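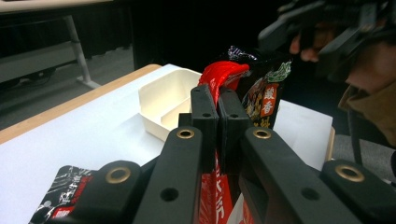 Good morning, and thank you to the Tidport Regional Library Service for the invitation to speak. My subject today is plain language on labels, signs and notices, and in particular what public institutions owe to readers who do not share the institution's first language. I will begin with packaging, which most of us read every day without regarding it as reading. Take the snack bag on the opening slide. A person who cannot read the two white characters in the red box can still make some use of the green leafy design beside them, and of the red and black colouring, when looking for the same bag on a shelf a second time. A reader of Chinese has the characters as well. Both readers are being served by one printed surface, although they are being served unequally, and that inequality is the matter I would like us to consider for the next 30 minutes.

(Next slide. Pause for latecomers.)

The Service operates in a district where many households use a language other than English at home. Our own notices have been written in English for as long as the Service has existed. They were written by capable people, and they were checked for accuracy. They were seldom checked for whether a newcomer could act on them. In July we began a review of every printed notice on display in the Tidport and Trorkero branches. The review covered signs on doors, shelf labels, borrowing conditions, notices about fees, and the cards posted beside the photocopiers. We gathered 47 separate notices. I will show several of them shortly, with the permission of the branches concerned.

The method was modest. Each notice was read aloud to a member of staff who had not seen it before. That person was then asked to say what the notice required of them. Where the answer differed from what the author had intended, the notice was set aside for rewriting. We then repeated the exercise with patrons attending the English conversation circle at Trorkero, who were offered the notices in print and given as much time as they wished.

(Slide: the overdue notice, old version.)

The overdue notice reads as follows. "Patrons are advised that items not returned by the date specified may be subject to the suspension of borrowing privileges pending resolution." Staff understood it. Members of the conversation circle generally understood that something had gone wrong, and several believed that they had been accused of an offence. One reader took "privileges" to mean a paid membership. Another asked who would be doing the resolving, and I must say that we had some difficulty answering.

(Slide: the overdue notice, new version.)

The replacement reads: "Your book is late. Please bring it back. You can borrow again as soon as we have it." The colour of the card has not changed. The size of the type has increased. The telephone number of the branch has moved from the back of the card to the front, directly under the message.

I am sometimes asked whether this kind of writing is disrespectful to readers who have no difficulty with formal English. I take the question seriously. We received two written comments on the new card during the trial, and one of them described it as abrupt. We added the word "please" in response. We did not restore the earlier sentence.

(Slide: symbols.)

I turn now to symbols and pictures. There is a common belief that a picture removes the need for words. The belief is convenient for institutions, as pictures appear to spare them the cost of translation. Our experience in the branches supports a more cautious view. A picture of an open book was used at Tidport to mark the quiet study room. Readers took it to mark the place where books were kept, which is a fair reading of an open book in a library. A crossed-out cup was understood by everyone who saw it. A crossed-out telephone was understood to forbid calls, though the branch had meant it to cover the playing of music and video as well.

The lesson we have drawn is that a symbol works well when the reader already knows the category of thing being said. In a shop aisle, the shopper knows that the object is food and that the drawing probably concerns flavour or ingredients. On a blank wall there is no such help. For that reason our revised standard asks that every symbol be accompanied by at least one short line of text, in English and in whichever other languages the branch has chosen.

(Slide: choosing languages.)

The choice of languages deserves care. It is tempting to select them from census tables, and census tables are a reasonable place to begin. They do not record who comes through the door of a particular branch, or who would come if the notice by the door were legible to them. We asked branches to keep a simple record at the information desk of the languages in which help was requested. The Ikik branch found that its busiest language at the desk was absent from its leaflet rack altogether. The rack has since been reorganized, and the branch now holds leaflets in that language behind the desk as well, where staff can offer them directly.

I would add a caution about translation. A poor sentence translated faithfully remains a poor sentence. We therefore rewrite in English first, test the English, and only then send the text to a translator. The translator is given the purpose of the notice along with the wording. We also ask for the translation to be read by a second speaker of the language who has not seen the English. Short notices come back quickly under this arrangement. Longer documents, such as the conditions of use for the meeting rooms, take considerably more time, and branches should plan for that before announcing a date.

(Slide: budget. Do not read the table aloud.)

On cost, the figures are on the slide and in the handout. The printing for the trial came to 800 dollars. This paid for door signs, shelf labels and the new overdue cards in both trial branches. Staff time was the larger commitment, and it was absorbed within existing hours, with the agreement of branch managers. I would not recommend that approach to a larger system without first setting hours aside for it. Reading notices aloud to colleagues is slow work, and it is easily postponed when the desk is busy.

The Chaudhry Centre for Adult Learning lent us its reading room for the patron sessions and supplied tea. We are grateful for both. The Centre has asked to use our testing sheet in its own enrolment materials, and we have agreed. Any organization represented here this morning is welcome to a copy on the same terms, without charge and without acknowledgement.

(Slide: the testing sheet.)

The sheet fits on a single page. It asks what the reader must do, by when, and whom the reader may speak to if it cannot be done. If the notice does not answer all of those, it goes back to its author. There is a space at the foot for the reader's own words, and I would encourage you to leave that space large. The most useful remarks we received were written there, several of them in languages other than English, and they have shaped the second version of the standard.

(If time is short, omit the next paragraph.)

A word on type and placement. Notices at Tidport had been fixed at the eye level of a tall adult, and many were laminated with a gloss finish that reflected the ceiling lights. We have lowered them and changed to a matte finish. Capitals are now used only at the beginning of sentences and for names. Italics have been withdrawn. The branch logo has been moved to the foot of the page, where it no longer competes with the message for the reader's attention.

The remaining branches will adopt the standard in turn, beginning with Ikik, and a report will go to the library board once all of them have completed a first round of testing. Copies of the sheet are on the table by the door, along with samples of the old and new cards. I am happy to take questions, including questions in French.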